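Table clearing (robotics)

Table clearing is a benchmark task in household and light industrial robotics in which a machine removes mixed items from a flat surface and sorts them for disposal, storage or reuse. It is usually treated as a subtask of general tidying, alongside dish loading and laundry folding.

The task is simple for people and remains hard for machines. Rigid items of known shape, such as boxes and cups, can be grasped from a stored model. Thin film, paper tissue and other soft waste change shape on contact, and clear plastic returns weak or misleading depth readings. Flat packets are difficult to lift without first sliding them to an edge.

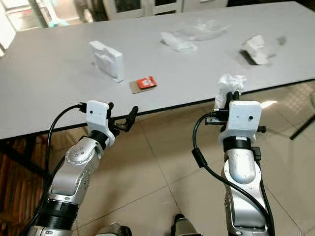 Two-armed robot at a table with packaging waste. The right gripper is closed on a crumpled tissue; the left is open.

Most current systems use 2 arms with parallel fingers and a policy trained on human demonstrations. The Vorkdale trials, led by Friederike Meinecke, recorded about 3,000 demonstrations over 19 table layouts. Soft items accounted for most failed grasps, and clear bags were the worst single class. Dirk Sperling has argued that such results overstate progress, as the layouts were cleared by hand between runs and no liquids were present.

On shop floors, the Reinholz packing line adopted a limited form of the task in October. It handles foam inserts only - film and loose paper are still removed by staff.

See also: Bin picking; Deformable object manipulation; Plilteck gripper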